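Busy pattern with busy countertop, does it ever work?

Home Forums > Walls and Floors > Wallpaper

trudystubbs
Posted 9:14 am

We have a half bath off the kitchen that I want to paper. The vanity top is a dark brown marble-look laminate with a lot of light veining in it. It came with the house and it is staying, because the vanity is an odd depth and a new top would have to be custom. I got one quote and stopped there.

I had picked out a paper from Skurkton, one of the all-over small prints, mostly blush and cream. My sister came over, held the sample up to the counter and said it would give people a headache. She said if the counter is busy the walls have to be plain. I have heard that rule before but I don't know where it comes from, and half the old houses I like break it.

The room is small, no window, white toilet and sink, oak door. Walls are plaster on two sides and drywall on the others. Has anyone put a print with a veined counter and been happy with it a year later?

Trudy Stubbs
Stindon

pastebucket
Posted 9:40 am

I hung paper for a living until my knees quit. The rule is a shop rule. It makes it easy to send people home with something they won't bring back. In a powder room you can do what you want. People are in there for 2 minutes.

What matters more is the size of the print compared to the size of the veins. If both are small it turns to fuzz from the doorway. If the veins are long and streaky and the print is round and regular, your eye sorts them out fine.

The thing I would worry about is the plaster. Has it been papered before?

marlow_kitchens
Posted 10:05 am

I'm going to disagree with pastebucket. I've lived with this exact problem. Our last place had brown granite and the previous owners had put up a trellis print, and I hated it every day for four years. It wasn't the size of anything. Brown stone looks muddy next to pastels. I painted over it in the end, which I know you aren't supposed to do.

If it were my room I would go with a warm white paint and hang one good print over the toilet. You can always add. Taking wallpaper off plaster is a miserable job.

trudystubbs
Posted 10:22 am

Pastebucket, yes, it has been papered at least once. There is a strip behind the toilet where someone gave up scraping. It's a tan grasscloth-looking thing, painted over in semi-gloss.

Marlow, I hear you on taking it down. I have painted this room white already and I don't like it. It looks like a closet with plumbing.

pastebucket
Posted 10:51 am

OK then. Get that strip off before you do anything else. Score it lightly, warm water, leave it alone for a while, go at it with a wide knife held flat. Don't use the little spiked roller on plaster, it leaves marks you will be filling until July. Semi-gloss has to be sanded dull or your primer won't grab.

I like Wallin for the primer. It's not cheap but it lets you slide the sheet around, and it helps whoever has to take it down later.

dee_in_the_valley
Posted 11:30 am

Has anyone used the peel and stick instead? I keep reading that it's fine now. I did a laundry room with it and the seams opened up over the summer, but that could have been me.

lathandplaster
Posted 11:48 am

It was probably the wall. Peel and stick wants a very smooth surface and old plaster isn't that. Every lump shows. It's fine in a rental on new drywall, inside a bookcase, that kind of thing. For a bathroom you mean to keep I'd use a real paper with paste.

To the first question, I'm with pastebucket on the scale and I'm with Marlow on the brown. You need to see them together at a decent size. A sample the size of a playing card tells you nothing. Ask Skurkton for a large one, or buy the single roll and pin a full drop behind the vanity for a week. Look at it at night with the light on, too. No window means the bulb decides what color your walls are.

ottoline
Posted 12:17 pm

I'm firmly in the more is more group. My hallway has a fern print, a striped runner and a tile floor that doesn't go with either one, and everybody who comes in says something nice about it. Some of them might be lying.

Pink and brown is a good pair anyway. It's a chocolate box. Blush with cream might be too weak next to a dark top, though. I'd want the pink to have a second, stronger pink in it so it holds up. Animal prints are good for this because they're really just spots, and they read as one color when you back off.

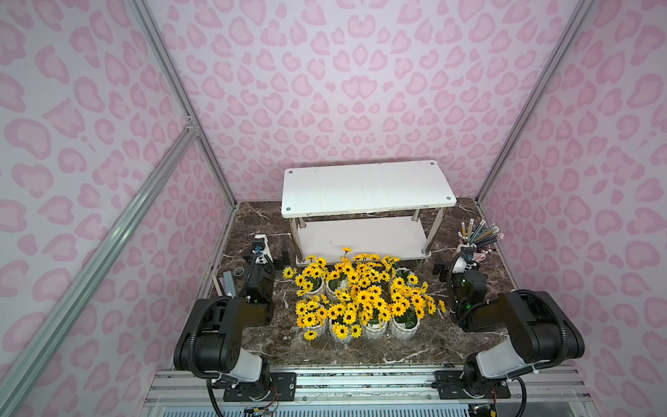 Pale pink leopard with a dark brown marble pattern

I would happily sit in a half bath in those two. The spots are rounded and the veins are streaks, so it goes along with what was said about scale. White and beige in the veining keeps the brown from getting too heavy, and I think the very light background on the pink does the same job from the other side. Trudy, is your counter more of a red brown or a gray brown? That would change which pink I'd tell you to get.

marlow_kitchens
Posted 12:35 pm

See, that is my point. I look at that and I want to lie down. No offense meant, people like different things. But she would be looking at it first thing every morning.

ottoline
Posted 12:41 pm

It's a half bath off the kitchen. She isn't getting ready for work in it.

marlow_kitchens
Posted 12:44 pm

Fair. I still say live with the plain wall and spend the money on a light fixture.

trudystubbs
Posted 1:10 pm

I like the leopard more than I expected to. I wouldn't have thought of it. Not sure my husband will use the room again, but there is another one upstairs.

Counter is a red brown, I think. It looks almost black at night. The bulb in there is whatever was in the drawer, so I take the point about the light.

Next question is cost. Skurkton wants $60 a roll for the one I picked and I've been told to buy extra. The leopard they carry is a little more. There is also a place called Holtus that sells what looks like the same kind of thing for a lot less. Has anyone ordered from them?

dee_in_the_valley
Posted 1:26 pm

I ordered from Holtus for my daughter's room. The paper was thin and you had to be careful with it wet, but the color was right and it's still up. Shipping took forever. Check that all your rolls have the same run number when they come. One of mine didn't and they did replace it, after three emails.

pastebucket
Posted 1:58 pm

Thin paper on patched plaster is asking for trouble. You will see every repair. If you go cheap on the paper, put up a liner first, and then you haven't saved anything.

For what it's worth, a room like that done right, with the old strip off, the walls skimmed, primer, decent paper and you doing the labor, should come in well under what people fear. I've seen folks quoted 2,000 for a powder room and most of that was wall prep that they could have done themselves with a pan of mud and some patience.

lathandplaster
Posted 2:20 pm

Agree on the prep. I did my own for $200 not counting the paper, and part of that was a good knife and a lamp. Lay the lamp against the wall so the light rakes across it. Fill what you see, sand, do it again.

One more thing. If you go with an all-over spot print, find the repeat before you cut. They look random and they aren't. I had a spot in mine with a flat side, and once I'd noticed it I could find it every couple of feet all the way around the room.

gasketcase
Posted 3:02 pm

Turn the fan situation over in your mind before any of this. Half bath with no window, is there a working exhaust? We papered one without and had an edge curling over the sink by spring. It was from handwashing, there's no shower in there at all. A short backsplash fixed it.

trudystubbs
Posted 3:30 pm

There's a fan. It sounds like a truck but it runs. The laminate has a low backsplash already, so I think I'm OK there.

I'm going to order the large samples of both, the blush one and the leopard, from Skurkton and pin them up. Strip comes off this week either way. I'll get a proper bulb too.

My sister has been informed that there are two opinions on this. She says there are not.

ottoline
Posted 3:37 pm

Get the leopard. For a red brown I'd stay on the cooler side with the pink. A peachy one will go orange on you next to it.

marlow_kitchens
Posted 3:52 pm

Get the blush if you have to get one. And keep the leftover roll somewhere dry, you'll need it the first time somebody bangs the door handle into the wall.

pastebucket
Posted 4:15 pm

Put a doorstop in. Let us know how the strip comes off. If the plaster feels soft under it, stop and post again before you put any more water on it.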